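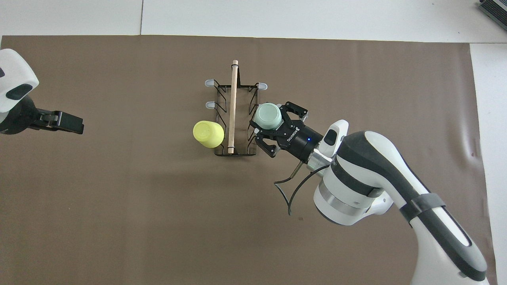 Yellow cup, green cup and the black rack on its brown paper.

Welcome to the dishes page! I've been meaning to put these up since January, when Gwenaël Lebrun talked me into getting a proper rack for the kitchen corner at Burkwood (I'd been using a folded towel for 18 months, don't judge me). It's a plain black wire one with little gray tips on the prongs, and I'm way more fond of it than anyone should be of a dish rack. The brown paper goes down first - it saves the white tabletop and I can just roll it up when it gets grubby.

Cups are the fussy part. I like mine washed with a soft sponge, inside first and then the rim, 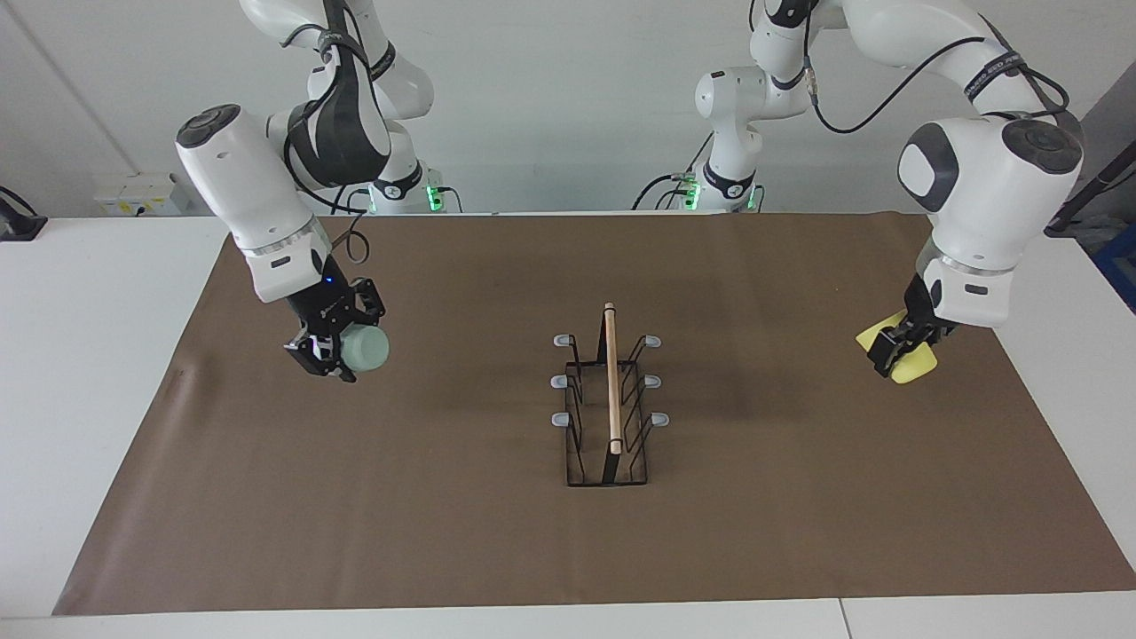
and I'll go round the bottom twice if there's been coffee in it. Adelino Salgado thinks one quick wipe is plenty, but then Adelino drinks water all day. We've agreed to disagree - 4 years and counting!

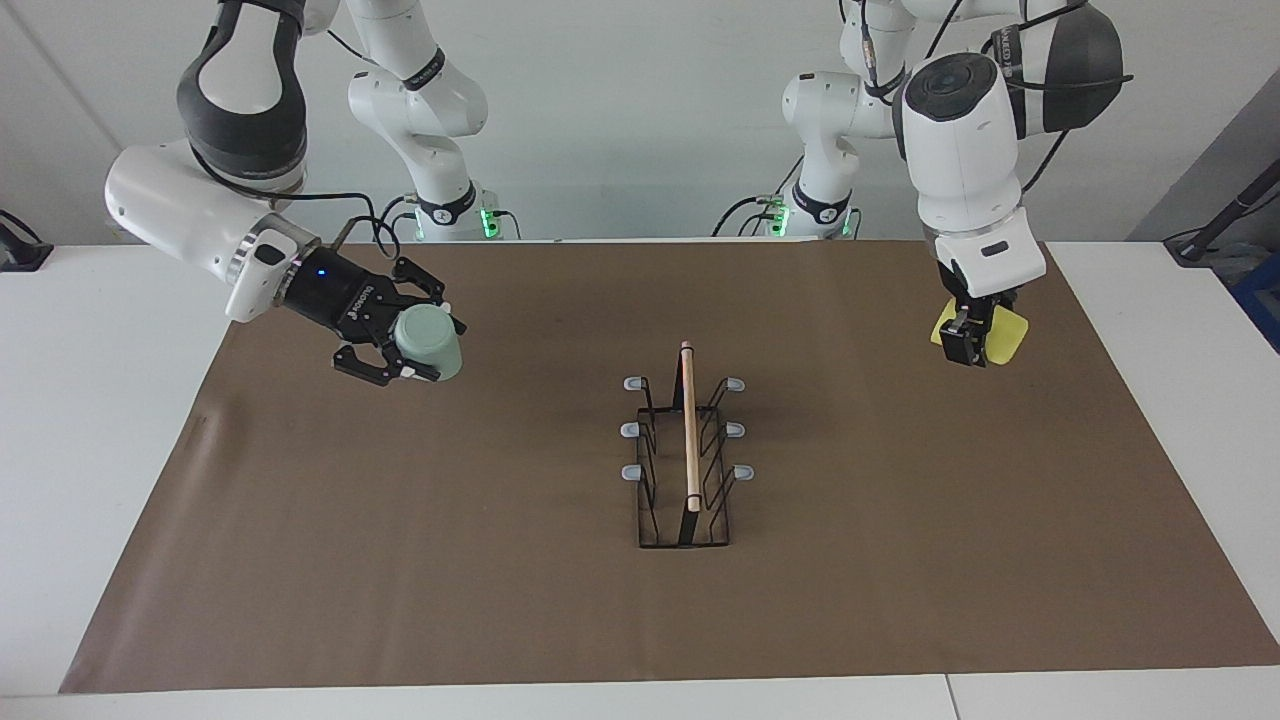
Pale green cup, yellow sponge, and the rack waiting in the middle. I love these colors together.

More from the Stisden kitchen soon, once I've sorted the pots.

We use cookies to remember your preferences. By staying on this site you accept our cookie policy. OK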